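読了時間:9分

4. 上部開放型の小箱の持ち方と置き場所

4.1 対象と記録の方法

前節では引き出しと吊り戸棚に収められた容器を扱った。本節では、カウンターや棚板の上に出したまま使われる小箱を取り上げる。蓋のない小箱は中身の出し入れが速い反面、掃除や作業のたびに箱ごと動かされる。置き場所は固定されているように見えても、一日のうちに何度か数十センチ単位でずれ、また戻される。この移動のときに手が箱のどこへ向かうかは、容器の寸法を決めるうえでの基礎資料になるが、既往の研究では持ち手のある大型容器に関心が偏り、片手でも両手でも持てる大きさの箱はあまり調べられていない。

調査はDrurndale地区の9世帯で行い、23人の協力を得た。期間は6月の一か月である。各世帯には、背板が前板より高く、背板の上部に長円形の穴をあけた木製の小箱を配布した。箱の形はMostetti試作系列のうち最も単純なもので、塗装はしていない。協力者には用途を指定せず、普段どおりに使うことだけを依頼した。箱に触れた場面は1647件の記録として整理し、手の数、最初に近づいた部位、持ち上げたか滑らせたかの別、置き直した位置を書き取った。記録の符号化はHenk Aertsと筆者の一人が別々に行い、食い違った箇所は協議で決めた。

箱に触れずに中身だけを取り出した場面は件数に含めていない。また、箱を持って部屋をまたいだ場面は、途中で持ち替えがあっても一件とした。複数の人が同時に手を出した場面は除外している。

4.2 長円形の穴の使われ方

設計の段階では、背板の穴は指を掛けて片手で運ぶためのものと考えていた。実際の記録でも、箱が空か軽いときには穴に人差し指と中指を入れて持ち上げる動作が多く見られた。しかし中身が入ると様子が変わる。穴は箱の後ろ側に寄っているため、そこだけで吊ると箱の底が前に振れ、低い前板の側から中身がこぼれやすい。協力者の多くはこれを早い時期に覚え、穴を使う場合でも反対の手を前板の下に添えるようになった。

穴の高さについては意見が分かれた。背の高い協力者は上から指を入れるのに不便を感じなかったが、流し台より高い棚板に箱を置いていた世帯では、穴が目線より上に来るため、手首を返して入れなければならないという訴えがあった。この世帯では調査の後半に箱を一段下へ移している。

穴の縁の仕上げも影響した。合板の切り口がそのまま出ているため、指を掛けると層の段差が感じられる。気になると答えた人は多くなかったが、紙やすりで自分で角を落とした人がいたことは記しておく。次の試作では縁に小さな面取りを入れる予定である。

4.3 両側からの接近

最もよく見られたのは、左右の側板を両手で挟む動作である。箱の幅は片手でもつかめる範囲に収まっているが、カウンターの奥に置かれた箱に対しては、手前に立ったまま両腕を伸ばし、左右から挟んで引き寄せる例が多かった。片手で奥の箱をつかもうとすると、体をひねって肩を前に出す必要がある。両手ならば体の向きを変えずに済む。

図5は、箱の左右に手を寄せた姿勢の例である。掌は下を向き、指は開いている。両腕は左右から中央へ向かって狭まり、左の指先は側板にほとんど触れる位置にあり、右の指は側板のほうへ曲がっている。このような開いた手の形は、箱の位置を細かく見定めずに手を出すときによく現れる。側板には手掛かりになる凹凸がないので、指を広げておけば多少ずれていても挟むことができる。背板の穴は両手の間にあるが、この持ち方では穴を必要としない。

掌を下に向けたまま挟む場合と、掌を内側に向けて挟む場合とでは、その後の動きに違いがあった。前者は箱を天板の上で滑らせる動作につながりやすく、後者は持ち上げる動作につながりやすい。掌を下にしたままでは親指が側板の上縁に掛かるため、強く持ち上げるには手首の向きを変えなければならない。滑らせるだけならその必要がない。天板の材質による差も予想していたが、光沢のある滑らかな天板では箱の底がよく滑り、布や紙を敷いた面では持ち上げる割合が増えた。敷物のある世帯とない世帯では同じ人数を確保できておらず、この点は傾向として述べるにとどめる。

4.4 窓際のカウンターという置き場所

箱の置き場所は協力者に任せたが、窓に沿ったカウンターを選ぶ世帯が目立った。理由を尋ねると、明るくて中が見える、壁の戸棚の扉に当たらない、という答えが多い。前板が低いので、光が前から入るか後ろから入るかによって中の見え方が変わる。窓を背にして置くと、背板が光を遮って箱の底が暗くなる。ある世帯では背板を横に向け、低い前板を右手側に出して使っていた。設計者が正面と考えた面は、使う側にとっては必ずしも正面ではないことになる。

窓際には箱以外のものも集まる。水の入ったボトル、円筒形の容器、鉢、ふきんなどが一時的に置かれ、箱はその隙間に納まる。こうした同居物は、箱への手の出し方を左右する。すぐ隣に背の高いものがあると、側板を挟むための指の入る余地がなくなり、協力者は前板と背板を前後から持つか、上から穴に指を入れる動作に切り替えた。隣のものが奥にあり、箱の左右が空いていれば、両側からの接近が保たれる。図5の場合、ボトルと円筒形の容器は箱の左奥にあり、箱の両脇には手を入れる余地がある。

箱の左右にどれだけの余地があればよいかについては、指の厚みと、開いた手の幅の両方を考える必要がある。指の厚みだけで足りるのは、見ながらゆっくり手を差し入れる場合に限られる。急いでいるときや、ほかの用事をしながら手を伸ばすときには、手は広がったまま近づき、箱の手前で隣のものに触れることがある。ボトルが倒れた場面も記録に含まれていた。配置の指針としては、動かす頻度の高い箱の脇に、倒れやすいものを並べないことを勧めたい。

4.5 持ち方の定着と変化

調査の初めと終わりを比べると、持ち方の種類は減っていた。最初の数日は、底に手を差し入れる、前板を上からつまむ、穴に親指を入れるなど、試すような動作が混じっていた。月の後半になると、同じ人は同じ場所の箱をほぼ同じように扱うようになる。家族の間では必ずしも一致しない。同じ箱を、一方は穴で、他方は側板で扱う世帯もあり、置き直した向きの違いから誰が最後に触れたか分かる、という発言もあった。

中身による違いは小さくない。台所で布類を入れた箱は片手で扱われることが多く、調味料の小瓶を入れた箱は両手で扱われることが多かった。瓶は移動の際に倒れて音を立てるので、傾けない持ち方が選ばれたと考えられる。紙類を入れた箱では、前板より高くはみ出した紙が手に当たるため、前板側を避けて側板の奥寄りを挟む動作が見られた。

汚れの付き方も持ち方を反映していた。無塗装の木は手の触れる部分から色が変わる。回収した箱では、側板の上縁の中ほどと、穴の上側の縁に変色が集まっていた。底に近い部分の変色は、水回りに置かれた箱に限られた。使用後の痕跡から持ち方を推定する方法は、場面の記録を取れない調査でも使える可能性があるが、今回は箱の数が少なく、検証は別の機会に譲る。

4.6 寸法への反映

以上の結果から、試作の変更点を次のように定めた。側板の上縁は、挟んだときに指の当たる中央部をわずかに下げる。背板の穴は残すが、主な持ち手とは位置づけず、軽いときの移動と、壁の釘に掛けておくための穴とする。前板の高さは変えない。低い前板は中身の見やすさに寄与しており、こぼれやすさの問題は持ち方の側でおおむね解消されていた。

底面については、天板の上で滑らせる使い方が多かったことから、滑り止めは付けないことにした。Dekker工房からは底の四隅に薄いフェルトを貼る案が出ている。滑りやすさを保ちながら音を抑える効果が見込めるが、水回りではフェルトが水を吸うおそれがあり、居室用に限って試す。これらの変更を加えた箱の再調査はAvaris計画の次期分として行う。
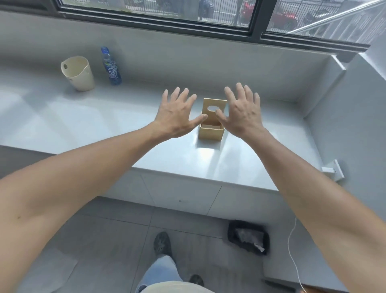 生活造形学科 収納・容器研究室

図5 窓沿いのカウンターに置いた木製小箱と、左右から寄せた両手。背板は前板より高く、上部に長円形の穴がある。

コメント

もも組の母
うちの子の文具入れが似た形です。穴に指を入れると確かに前に傾きます。側板を持つように言ってみます。

木工2年目
4.2の面取りですが、合板なら穴の内側は細い丸棒に紙やすりを巻くとやりやすいですよ。表の薄い層がはがれやすいので、外から内に向けて削っています。

S.K.
敷物の有無の話をもう少し読みたかったです。うちは天板に布を敷いているので、毎回持ち上げています。

研究室より(2024年2月21日)
ご意見ありがとうございます。敷物の件は再調査の項目に加えます。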